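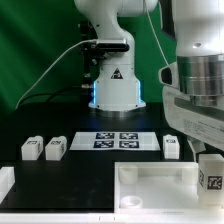 What's the best way to get the folds out of a green backdrop cloth that hangs behind a black table?

Steam it while it's hanging, with a little weight along the bottom hem, and leave it alone overnight. A cheap handheld garment steamer will do it. Work from the top down and pull the cloth gently straight with your free hand as you go.

The longer version of what I'm asking, for anyone with time to read! I've taken over the corner of our spare room for filming small things on a tabletop. Mostly it's wooden puzzles and building blocks for my sister's toy repair page, plus some paper craft when the mood strikes. The table top is black and I love how it looks, but it shows everything. The cloth is plain green, 70 inches wide, hung from a curtain rod, and it came folded up in a bag the size of a paperback. I've had it up for two weeks hoping the creases would drop out by themselves. They have not. The soft folds I don't mind so much, it's the hard square ones from the packaging that drive me nuts. They turn into darker lines whenever I try to swap the background out.

Other things I'd love help with if you have opinions:

How do you keep a black surface from looking gray and smeary?

White blocks on a black table — how do you light that? Mine either go to pure white with no edges or the table turns into soup.

Cords. I have so many cords. White ones, black ones, all of them heading somewhere across the background.

I rent, so I'd like to avoid drilling anything. Thank you all, I've been reading this board for months and it's the friendliest corner of the internet.
— Barbara Nowakowski, Plotdale

Answer from Wei (marked as most helpful)

Oh, I love this question, I've spent way too many evenings on exactly this and I'm happy to pass it all along!

Cloth first. Check the label or burn-test a thread if you don't know what it's made of (in the sink, please). Cotton muslin can take real heat, and you can iron it on the back side while it's a bit damp. Polyester wants a cool iron with a pressing cloth over it, or steam only. I scorched a shiny patch into a polyester one the size of a playing card, right in the middle, and it showed up in every shot until I cut the cloth down for something else.

For those hard package creases, mist them with plain water, let them sit a few minutes, then steam. Then weight the hem. I slid a length of light chain into the bottom hem of mine and it hangs like a dream. If your hem is stitched shut at the ends you can clip things to it, spring clamps or even binder clips with a washer on each. Then pull the sides out a little and clamp those to something too. The sideways pull does more than you'd think! Most of the leftover ripples run up and down, and weight at the bottom doesn't touch those.

When you take it down, roll it. I use a cardboard tube from the fabric store, they gave it to me for nothing. Green side in, and an old pillowcase over the whole roll for the dust.

Now move the table forward. If you can get 3 feet between the back edge of the table and the cloth, do it, even if it means you're squeezing past to get to the closet. The cloth goes a little soft, the small wrinkles disappear, and you stop getting green bouncing onto the backs of your white pieces. White picks up green like crazy. If you see a minty edge on your blocks, that's the cloth, and distance is the cure.

Light the cloth on its own, separate from the table. One lamp on each side, same bulb in both, aimed across the cloth so the left and right match. It's very common to have one side go darker. Take a test picture, turn the color off, and look at the cloth as a gray shape. If one side is heavier, move that lamp in a bit. Saves you so much fiddling later.

Black table: a dry microfiber first, to get the grit off, then one very lightly damp with water, then a second dry one. Skip the furniture polish, it'll look fabulous for ten minutes and then every fingertip shows. I keep a lint roller in the drawer too, and I give the surface one last pass right before I start. Cat owner. If you know, you know.

For white on black, set your exposure for the white pieces and let the table go as dark as it likes. You want to see the corner where two faces of a block meet. So one big soft light from the side, a bit higher than the blocks, and nothing straight from the front. I use a shower curtain liner clipped over a frame and a plain work lamp behind it. A sheet of white foam board on the other side brings a touch of light back into the dark faces. Slide it closer and farther while you watch the screen — it's a lot of fun, you can see the shape pop in and out.

If your pieces have anything printed on them, stickers or patterns or labels, print on matte paper. Glossy catches the lamp and half the pattern vanishes. Same for any sheet or mat you lay on the table. And tape the mat down at the corners from underneath so it doesn't creep while you work.

Good luck, and please come back and show us how it looks!

Answer from Disix

put it in the dryer on low with a wet towel, 15 min. take it out right away and hang it. done. never owned a steamer

for the table just buy a matte black vinyl roll and lay it on top. when it gets scratched flip it over

Answer from a member in the crafts group

Agree with Wei on nearly everything, and I want to add a bit on cords and the no-drilling part, which got skipped.

For hanging, a tension rod is fine up to a point but mine crept down the wall under the weight of a wet cloth (I was steaming, it was heavy, it fell on me). What I use now is a crossbar stand. Mine's the Arberg 1229, I bought it secondhand, and any stand with two uprights and a bar will serve. Hang a bag of rice or a filled water bottle on each foot. It folds away flat behind the door when company comes.

Clip the cloth to the bar every foot or so if it doesn't have a rod pocket. Fewer clips than that and it swags between them, and you get those big diagonal folds that no steamer will ever fix!

Cords: decide which side is your cord side and send everything that way. All of it. I go left because the outlet's left. Anything that has to come down from above gets run along the support first and fastened with hook-and-loop ties, then it drops behind the table and never in front of the cloth. Leave slack in anything that moves, a lamp on an arm or whatever you've got, and tie off just past the bend. I bought a bag of reusable ties on a Saturday and had the whole corner sorted before lunch, and I was so pleased with myself I dragged my husband in to admire the back of a table.

Color matters more than people expect. A white cord across a dark area or across the green will jump right out at you. A black one lying on a black table mostly fades away. If you can't swap a white cord for a black one, there's a stretchy braided sleeve sold by the yard that goes right over it. Gaffer tape works on the short bits. Don't use duct tape, the residue is misery, especially in summer.

One more on the blocks themselves. White painted wood gets grubby fast and it shows terribly under a side light. I wipe mine with a barely damp cloth and handle them with clean cotton gloves if it's an important shoot. For pencil marks, a white vinyl eraser. For anything worse, very fine sandpaper and a touch-up coat. Keep a few spares painted from the same can if you can manage it, whites from two different cans never match on camera. I have 4 blocks from an older batch that look cream next to the rest, and I only ever use them in the back row now.

And put little bits of low-tack tape at the spots where your pieces go, if you're shooting something over several days. Black masking tape on a black table is easy to find with your fingers and hard to see in the picture.

Reply from Barbara Nowakowski

You are all wonderful! Tried the dryer first as it was free, and it took out the small wrinkles but the square creases stayed. Then misted and steamed like Wei said, with binder clips and washers on the hem, and by morning it was so much better I called my sister about it. There's one stubborn line left near the top that I can hide by raising the rod.

Moved the table forward too. The minty edges are gone!! I had no idea that was the cloth, I'd been blaming the bulbs and had already sent one set back.

Cords are next weekend's job. Does the braided sleeve fray when you cut it? I've got a lot of short lengths to cover.

Reply from the member in the crafts group

It does fray, badly. Melt the cut end with a lighter for a second, or wrap a turn of tape around the spot before you cut and go through the middle of the tape. Cut it longer than the cord, it shrinks up as it stretches wide.

Last updated: February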